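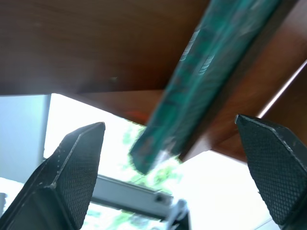
8/28/25

I lost most of this week to a gripper that kept dropping books, and I want to write down how it went before I forget the order of things.

For anyone who hasn't read the earlier posts: I run the bookshelf task on our arm. The job is to take a book, bring it up to a shelf, and put it in upright next to whatever is already there. The arm is an older Vavedeck with a two-finger gripper from Petek, black fingers with the diamond-knurled pads. We started on this in the spring and by July it was dull in the way I like. You set out the books, start the run, and go do something else within reach of the stop button.

On the first bad day the arm dropped three books before lunch. They didn't slip slowly. The fingers opened while the arm was still moving and the book went. A small paperback falling from shelf height is no big deal. A hardcover art book is a different matter, and one of those landed on its corner about a foot from where Yanling Bai was kneeling to plug in a charger. She wasn't hurt. She did say a few things, and she was right to.

We stopped for the day after that. I should have stopped after the first drop. I put it down to a slick cover and kept going, and that was a bad call on my part. Three drops in one morning after weeks without any is a fault until you can show otherwise.

My first guess was the pads. The knurling wears down, and the edges of both fingers are scuffed pale from touching shelves. I pulled the pads, cleaned them with alcohol and a toothbrush, and put them back. Then I ran the same books by hand command, close and lift, hold, shake, release. All of them held. I felt good about that for the length of one coffee. The next morning it dropped another one on the second run.

My second guess was grip force. Somebody (me) had lowered the limit in July when we were creasing paperback covers. I raised it back up. It dropped a book anyway, and now there was a dent in the cover as well.

What I should have done at the start was read the log. The gripper controller writes a line every time it gets an open or close command and another when it moves. On every drop there was an open movement with no open command before it. The main program never asked for it. The gripper was deciding to open by itself.

Valbona Dervishi knows the electrical side much better than I do, so I sent her the log and she came over with a meter. She asked me where the arm was each time. I hadn't looked. I lined up the joint positions with the open events, and they were all in the same part of the motion, with the arm reaching up under the shelf and the wrist rolled nearly to its limit. Books going to the lower shelves never dropped.

She put the meter on the gripper supply and had me roll the wrist by hand, slowly, with the arm in free mode. Near the end of the roll the voltage dipped and came back. It was very short. You could miss it if you blinked. The cable to the gripper goes through a clip at the wrist, and the clip had been moved down when we rerouted things for the camera. That took up the slack. At full roll the cable pulled on the connector just enough to break contact.

So the controller lost power for an instant and rebooted. When it boots, it homes itself, and homing on this model means opening all the way. It does that no matter what it is holding. I found it in the manual on a page I had never had a reason to open. There is a setting to turn homing off at power-up. Ours was at the default.

I checked the counter. The arm had done 1,270 cycles since the clip was moved. The connector probably got a little worse with each high reach until it started to let go.

What we changed:

New connector and a longer cable, with the clip put back where it used to be and a second one added so the pull goes on the jacket and not the plug.

Homing at power-up is off. The gripper now stays where it is after a reboot and reports a fault. The arm stops when it sees the fault. Before, the arm had no idea and went right on to place a book it didn't have.

Wrist roll is limited a few degrees short of where it was. The planner complained about two of the top shelf spots, so we moved the shelf in a little.

There is tape on the floor now. When the arm is live you stay outside the tape, charger or no charger. Yanling laid it down herself and it is a bigger area than I would have picked.

We restarted with paperbacks only and kept hardcovers off the top shelf until it had a decent run behind it. So far it has done 516 placements with no drops and no faults. I also yanked the gripper power on purpose, 4 times, with a book in the fingers. It held the book every time and the arm stopped every time. I want to do that again in September after the cable has some wear on it.

Still open: the dip never showed up in the main log, only on the meter. Valbona wants a supply voltage line recorded along with everything else, and I have that half written. The dented book is one of mine, a used copy I paid six dollars for, so it can stay in the set.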